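Estow's baby and toddler cupboard finds a new home behind the old bakery

March 26, 2025

By Walter Inga

If you have walked down Selo Lane in the last fortnight you will probably have noticed the lights on behind the old Walczak bakery, and perhaps, like me, you wondered whether somebody had finally taken it into their head to start making those poppy seed rolls again. Sadly not (I did ask). But the news is good all the same, and for a good many young families in Estow it may be better than rolls. The baby and toddler cupboard, which has spent most of its life in the corridor of the Methodist hall, has moved into the bakery's back store and opened its doors there on Monday morning.

For anyone who hasn't come across it, the cupboard is a simple thing. Parents and grandparents, foster carers and anyone else looking after a child under five can come in and take what they need for the week: nappies, wipes, formula when there is some, a few jars, a bottle of baby shampoo. Nobody is asked for a letter or a payslip. You give a first name and the age of the child, so that the right sizes get ordered, and that is the whole of the paperwork. It began with one actual cupboard, a tall cream one with a door that wouldn't shut, and the name has stuck even though the thing itself went to the tip years ago.

The trouble with the corridor, as anybody who has tried to get a double buggy down it will tell you, was that it was a corridor. On Monday mornings the queue for the cupboard met the queue for the over-sixties' lunch coming the other way, and while everybody was very good about it there was a fair amount of reversing. Stock had to be kept in three places — under the stage, in the vestry and in the boot of a Vauxhall Astra belonging to Dilys Marchbank, who has run the rota from the start and who told me she had not been able to give anybody a lift since the summer.

"I'd be at the traffic lights and hear the formula tins rolling about," she said. "My husband wouldn't get in it."

The move came about through the Walczak family, who still own the building. The shop closed in December, when the last of the brothers retired, and the front half is to be let in due course. The back store has its own entrance on the yard side and was not much use to anyone taking on the front, so the family have offered it to the cupboard for three years at a rent of £60 a month, with the water thrown in. Considering what is being asked for a garage on the Plarisik estate these days, I think we can call that generous, although Mrs Walczak waved me away when I tried to say so and talked about the drains instead.

The drains, since we are on the subject, have been seen to. So has the roof over the yard door, which used to let in a steady drip whenever the wind was from the west. The floor was scrubbed and then scrubbed again (flour gets into everything, and twenty-odd years of it gets in further), and the walls have had two coats of a white paint that one of the fathers had left over from a job. The big ovens are staying where they are, on the other side of the partition, and will be the next tenant's problem or the next tenant's good luck.
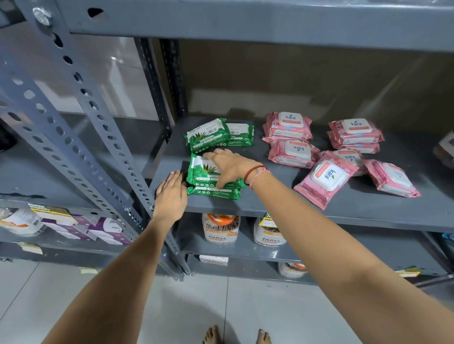 Fitting the place out cost £999, and I am assured that it was not done on purpose to sound like a sofa sale. Most of that went on the electrics and a proper heater, and the rest on racking, a changing table and a lock for the yard gate. The money came from the harvest supper, two sponsored walks and a collecting tin on the counter of the chemist's, which was emptied so often over the winter that the lid has had to be replaced.

What struck me most on Monday was how much easier it all was on the people coming in. In the corridor you stood at a table and asked for things, and somebody went off and rummaged, and you stood there feeling that you had put them to trouble. In the bakery you can walk about and choose. There are a couple of chairs, there is a rug with roads on it for the little ones, and there is a kettle, which on the first morning did not stop. One mother I spoke to, who had come over from Plarisik on the bus with a baby of eight weeks and a boy who wanted very badly to show me his shoe, said she had been putting off coming for a month.

"I thought it would be a bit grim, to be truthful," she said. "And then I had two cups of tea and nearly missed my bus back."

Demand has been climbing, and I don't think we should pass over that too quickly in our pleasure at the new paint. The cupboard has 161 families on its books this spring, more than it has ever had, and Dilys says that a good number of them have somebody in full-time work. It is the things you can't put off buying that catch people out. A child can wear a coat that is a little short in the sleeve for another winter, but there is not much you can do about a nappy. Wipes are the same. They go out faster than almost anything else, and they are the item that people giving to the cupboard most often forget, perhaps because those of us whose children are grown remember managing with a flannel and a bowl of warm water and assume that everyone else can do the same at a bus stop in the rain.

So, to be practical about it. What is wanted most at the moment is nappies in sizes four, five and six (there is plenty of the newborn size, which everybody likes to buy because they look so sweet), wipes of any kind so long as the packet is unopened, and toothbrushes for the under-threes. Formula can only be accepted if it is sealed and well in date. Clothes are not being taken for the time being, however lovely they are and however hard your sister worked on the knitting. There is simply nowhere to hang them, and the hospice shop on Market Street will be very glad of them.

Gifts can be left at the yard door when the cupboard is open, or in the blue bin inside the library at any time in library hours. Please don't leave bags outside the gate overnight. The foxes on Selo Lane are well fed as it is, and the week before last one of them had a box of rusks halfway to the allotments before anybody caught up with it.

There is a small worry about parking, which I promised the neighbours I would mention. The yard is shared with the flats above the dry cleaner's, and the marked bays belong to the residents. Anybody bringing a car is asked to use the car park behind the library, where the first hour is free, and to walk round by the footpath, which takes a couple of minutes even at toddler speed. If you have a lot to unload, ring the cupboard first and somebody will come out with the trolley — it is the old bread trolley, one wheel of which has views of its own, but it gets there.

Opening times are Monday and Thursday mornings from half past nine until noon, with a later session on the first Tuesday of the month, five o'clock until seven, for people who can't get away from work. The later session is a trial and will carry on if enough people use it. The lunch club, meanwhile, has its corridor back, and I understand that the shepherd's pie on Monday reached the tables hot.

There will be an open afternoon after Easter for anyone who would like to look round, and the Walczaks have been asked to cut the ribbon. Mrs Walczak has said she will do it provided that there are no speeches. She has also hinted that she may bring something she has baked at home, and when I asked whether it might involve poppy seeds she told me I would have to come and see. The date will be on the library noticeboard as soon as it is settled.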